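Stustside medicine take-back scheme extended to June

05/05/2023

Households in Stustside will get another month to hand in old and unwanted medicines, after the town's chemists took in more than expected during the first few weeks.

The take-back was meant to finish this week. It now runs until the end of June at all 3 pharmacies taking part, including the Berero branch by the bus station and the smaller Hồ pharmacy on the market square. No appointment, no receipt, no need to be a registered patient. Just hand the bag over at the counter.

Tablets, creams, inhalers and unopened bottles of liquid all accepted. Needles and sharps are not, these still have to go back through the surgery in the proper yellow box. Batteries and thermometers also no.

Staff are asking people to leave tablets in there blister strips where they can, and to take the paper leaflet and outer carton home for recycling. Names and adresses on labels can be scratched out or covered with a marker pen first.
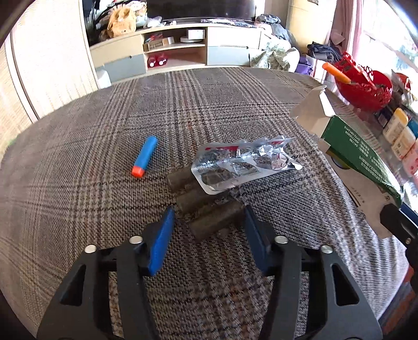
Photo: Proritz Pictures

Empty foil strips are a seperate matter. Most kerbside collections won't take them, as the foil and plastic are stuck together, so the Berero branch has put out a box for them by the door. Only fully popped strips in that one please. Anything with a tablet still in it goes over the counter with the rest.

A leaflet has gone out to about 1,000 homes on the north side of town. The flats behind the station were missed first time round and should get theirs in the next 14 days.

The advice on it is short. Don't flush old tablets or tip syrups down the sink. Don't keep half a course of antibiotics for next time. Check dates on the stuff at the back of the cupboard, one bottle of cough mixture handed in at the Hồ counter was 39 years old.

Opening hours vary. Berero is open late on weekdays, the market square shop closes for lunch. The third pharmacy, next to the health centre, is taking bags in the mornings only untill its new storage bins arrive.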